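How to Fold Dark T-Shirts So They Stack Flat

Dark knit shirts show every crease, and a bad fold stays in the fabric until the next wash. This method takes less than a minute a shirt once you have done a few. You need a flat table wider than the shirt is long. A bed works, but the fold lines come out soft.

Before you start

Sort the shirts by print. Plain ones can be folded in any direction. Printed ones need the design kept away from the fold lines.
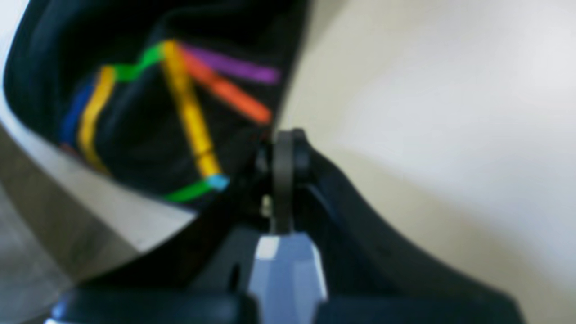

Printed designs crack first where they are folded sharply, so find the print before you decide where the folds go. Thin lines are easy to lose track of on a dark background. With colored lines on black that look like a transit map, as here, turn the shirt so you know which side the lines are on, then fold with the print facing out and no hard crease across it. Do not press down on the print with your palm.

Step 1. Lay it out lengthwise

Put the shirt on the table with its long side running left to right. Pull gently at both ends, then smooth from the middle outward. Small wrinkles are fine at this stage. 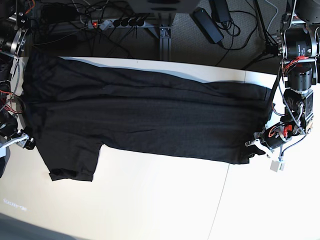
Black short-sleeved shirt laid lengthwise on a white table, one sleeve hanging down.

Step 2. Bring in the sleeves

Fold each sleeve back over the body. The hem of the sleeve should lie flat. If it flips over, straighten it now.

Step 3. Check the edges

Look at the outline before going on. A flap that sticks out past the body will make a lump in the stack. Slide a hand under any edge that lifts and lay it down again.
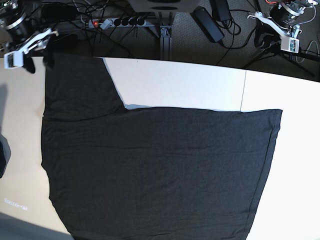 Step 4. Fold in thirds, then in half

Fold one long side in, then the other over it. Bring the bottom hem up to the collar. For a drawer, fold once more. Leave finished shirts under a light book for 2 minutes if the knit is springy.

If the cloth bunches

Soft jersey gathers when you pick it up by one spot. Let the loose part hang, shake it once, and lay it down from the far end first. 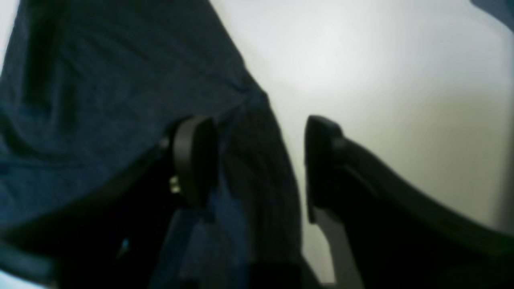 Bretari wrote in to say that heavier cotton holds its shape better if you fold it in half lengthwise first and skip the thirds. That works for wide shelves. For narrow drawers, stay with thirds.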